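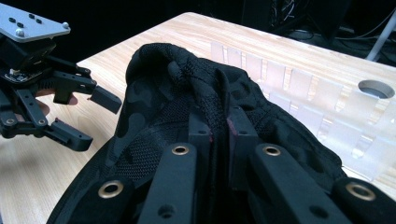

**Filed under: House & Clothes**

Jan 17, 2019

So the great winter clothes sort has begun, and I am writing this with my feet up and a mug of tea going cold on the arm of the chair. I told myself I'd do one pile. One! Then I got going and it was dark out and I hadn't eaten anything since toast.

It started with the camo knit. I've been avoiding that thing since October. You know when you have a piece of clothing you like a lot in your hand and never on your body? It's black on black, so from across the room you'd never guess it had a pattern at all, and then you get it under a light and there are all these little blotches swimming around in it. I love that. I bought it at Brutonier when they were closing out the upstairs, and Leena Kettunen was with me and said it looked like something a very stylish burglar would own. She meant it as a warning, I think. I took it as a compliment and paid.

The trouble is the knit. It's so fine it doesn't want to be folded. It wants to be a heap. You lay it out on the table, you smooth one side, and the other side has already crept up into a hump and gone wandering off toward the clear rack. (The rack needs a whole entry of its own. I got it for file folders, it has never held a file folder, and now clothes just lean on it.) I tried the thing where you fold the sides in and then roll. I tried the flat square. I tried the way my mother did it, with the chin, which works for towels and for nothing else on this earth.

Anyway, decision on the camo: keep. I went back and forth so many times I got annoyed with myself. My rule was supposed to be that if I hadn't worn it since the clocks changed it goes in the Samen bag, and by the rule it should be in there right now. But then I thought about that one dinner at Kırmızıgül where I wore it with the gray pants and felt like a person with a plan, and I couldn't do it. So it's on the top shelf, rolled, not very well rolled, and I've written WEAR ME on a sticky note and stuck it to the shelf like a crazy lady.

The Samen bag, while I'm on it. Samen is the secondhand place by the tram stop, the one with the bell that doesn't ring, and they've started being picky. No pilling, nothing with a broken zipper, and they only take drop-offs till noon. Ilari Seppälä from downstairs took a bag over before the holidays and came back with half of it. He was so offended! He stood in the stairwell holding up a perfectly awful brown cardigan and asking me what was wrong with it. I said it was a bit tired. He said *he* was a bit tired. He's still wearing it, I saw him taking the trash out in it this morning.

What's in my bag so far:

- the striped top with the neck that strangles me
- both pairs of "someday" jeans
- the yellow scarf from my aunt (sorry, Auntie, it's been eight years)
- a belt that I'm fairly sure was never mine

I want to put the white blouse in too, but it needs a button and I refuse to sew a button on something so I can give it away. Or maybe that's exactly what a nice person does. I put it on the chair. The chair is where these questions go.

Then the next round of dark things, which is where I slowed way down. Why do I own so much almost-black? I'd have sworn half of this stuff was black, I've been dressing it as black for years, and then you put it down on that pale table and think, hang on, that's green. And once you've seen the green you can't stop seeing it. I went and stood by the window with it. Green. Very, very dark, like a fir tree at night, but green.

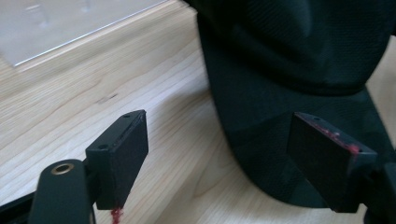 *The "black" one. It's green!*

I got weirdly happy about that. Sixty seconds earlier I'd been fed up with the whole project and ready to shove everything back in the closet and lean on the door, and then it was like I'd been given something new for free. I'd been pairing it with black all this time and wondering why it looked slightly off. Well! Brown shoes. I bet it wants brown shoes. I'm going to try it tomorrow with the old lace-ups if I can find the other one.

It's a puffy thing to deal with, mind you. You push one part down and it comes up somewhere else, and I don't think there's a right way to fold it. I folded it three times and took it apart three times and then hung it up, on one of the good hangers from Fuson, the wide ones that don't leave those little shoulder horns. I only have 5 of those and I've been hoarding them like a dragon. I looked up getting more and they've gone up again, and if I did the whole closet I could go on vacation instead. So the good hangers are for the good things and everything else can have horns.

Speaking of money, I found a Brutonier gift card in the pocket of my old raincoat with 80 on it. Eighty! I've no idea who gave it to me. I went through all the birthdays in my head and came up with nothing, so whoever you are, I hope I thanked you at the time. I'm not telling Leena or she'll want to come along and be sensible. I might get gloves. I might get something ridiculous. I should check that it still works before I start planning my outfit around it.

The kitchen has suffered for all this, there's a pan soaking that's been soaking since last night, and I never called the dentist back. I also said I'd return Ilari's ladder and I'm still using it to reach the top shelf, so that'll have to wait. He won't mind. He'll say he minds.

Left to do: sweaters (there's a moth question, I'm not ready), the drawer of tights, and the bag of baby clothes I'm keeping for my sister, who keeps saying she'll pick it up. I moved that bag from the hall to the bedroom and then back to the hall, so at least it's getting some exercise. And I have to find out whether you can wash the camo on cold or if it's a hand-wash situation, the label's been cut out. Probably by me. It itched.

Soup from the freezer tonight, the lentil one. If I get up early enough I can make the noon drop-off and have the bag gone before I start pulling things back out of it. I've already been in there once for the belt.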